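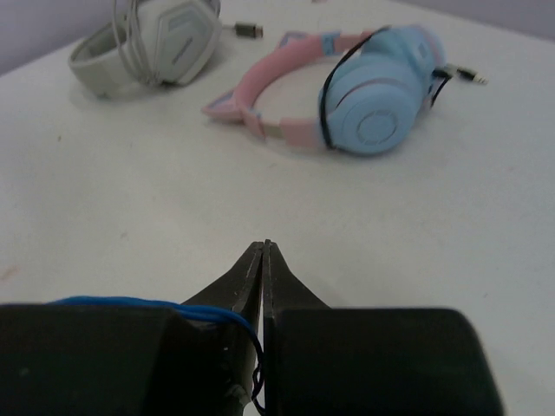

Photo: Seema Gautam / Zadaswood headset set, August

Zadaswood Headsets: data card

Photos and notes on used headphones and gaming headsets, collected for people who sort, test and resell secondhand audio gear. The set covers over-ear models only. Earbuds and neckband types were left out.

Maintained by Renu Rathore. Photos and cable notes by Seema Gautam.

What is in it

3,000 photos of 57 headsets. Each headset has one row in items.csv and its own folder of photos. Many of the photos show two headsets on the same table, and those are filed under both item numbers.

Columns in items.csv:

item_id: a number, never reused
style: plain, gaming, kids, novelty
main_color: one color word, chosen by eye
second_color: may be blank
plug: usb, 3.5mm, both, none
cable_state: coiled, trailing, tied, removed
pads: good, worn, missing
notes: free text

Style is judged on looks and nothing else. A white and gray headset with angular ear cups goes under gaming. A pink headband with cat ears goes under novelty, even when the seller listed it for children. We argued over this and left it as it is. If you need a kids group that includes the cat-ear ones, merge the two values.

Color words

Keep to the list in colors.txt. Pastels are folded into the nearest basic color, so sky blue is blue and pale pink is pink. Where the headband and the ear cups differ, the headband goes in main_color and the cups go in second_color. The cat-ear pair in the photo at the top is pink, then blue. The gaming headset next to it is white, then gray.

Cables and plugs

The plug column was filled in by looking at the end of the cable. In the top photo the white cable ends in a USB plug and the black one ends in a 3.5 mm plug, so those two were easy. When a plug was hidden under a headband or a coil of cable, Seema checked the item by hand and wrote "checked" in the notes.

Cable color has no column of its own. It is in the notes for items where it doesn't match the headset.

Brand names

Brands are not recorded. Small lettering on an ear cup is often unreadable at an angle, and guesses caused trouble in the first version. The old brand column has been dropped. Please don't send it back in as a patch.

Where the items came from

Most came from the Wallmont resale counter. Another 20 were lent by Dreßler, a repair shop, and went back after they were photographed. The Dudstead lot came last and has the most worn pads.

Known problems

White items on a white table lose their edges in some photos. Faint specks and smudges on the tabletop were not cleaned up in editing.

In 30 rows the pads value is blank. The cups were lying face down and the item had already been sold by the time we noticed.

Tied and coiled were mixed up in the early rows. Rows from the Dudstead lot are right.

No sound tests were done. Nothing in this set tells you if a headset works.

Use

Free to use and change. Credit Zadaswood Headsets and keep this file with the photos. To report a wrong row, send the item_id and the column name.

20 shares · 3 comments

Contact: Renu Rathore, Zadaswood Headsets | Back to top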